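3.2 Storage containers and handling of returned stock

The lending sites differed in how they held items between return and reshelving. At Drastthorpe and Orkard, returned items went straight from the counter into open bins, which were emptied once a day. At Dristenbridge, staff sorted items at the counter by category and used the bins only when the shelves for that category were full. These practices were in place before the study began and we did not ask the sites to change them.

We treat the interval between return and reshelving as a separate stage, which we call dwell. Earlier work on tool and toy libraries has usually folded this stage into the loan period, so that an item counts as unavailable from checkout until it is back on the shelf. This is convenient when only checkout records exist, but it hides a delay that borrowers cannot influence. Figueroa and Sandoval kept the two apart in their pilot survey and found that borrowers' complaints about availability followed dwell more closely than loan length. We adopt their division here with one change: items set aside for repair are removed from the dwell stage at the moment they are tagged, and are reported separately in Section 3.4.

Return times were taken from the counter log. Reshelving times were entered by hand on a sheet kept at the end of each aisle and copied into the database each evening. Over the 12 weeks of observation this gave 526 complete pairs of return and reshelving times. A further 105 returns had no matching shelf entry and were left out of the analysis of dwell, though they remain in the loan counts. Most of the unmatched returns came from Orkard, where the sheet for the garden tools aisle was not in use until February.

Bins were treated as a single class regardless of make. Large rectangular bins with straight walls were preferred for mixed stock, as they can be stood side by side along a wall and reached into from above. Bin volume was not recorded – staff judged a bin full when items stood above the rim, and we used their judgment as the working definition.

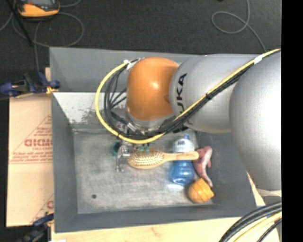
Figure 3. Large gray rectangular bin on a wooden tabletop, viewed from above.

Fill level was noted by the staff member on duty at opening and at closing, on a scale with four steps: empty, low, high and full. To check agreement, Mandagi and Orozco each scored the same set of bins at Dristenbridge without seeing the other's sheet. They disagreed on 11 bins, in every case by a single step and mostly between low and high. We therefore merged these two steps into one middle category for the models in Section 4. The finer scale is kept in the supplementary tables.

Dwell was modeled with site, item category and fill level at closing on the day of return as predictors. Item weight was considered and dropped, as it was recorded only at Drastthorpe. Days on which a site was closed were subtracted from dwell, so that an item returned just before a closure is not counted as waiting longer than one returned in the middle of an open period. Loans between sites were assigned to the site of return.

One limit should be stated. The shelf sheets record when an entry was written, and staff who reshelved several items in one trip often wrote the same time for all of them. The error this introduces is small next to a dwell measured in days – it matters more at Dristenbridge, where many items were reshelved within the hour. For that site we report dwell as same day or later and make no claim about shorter intervals.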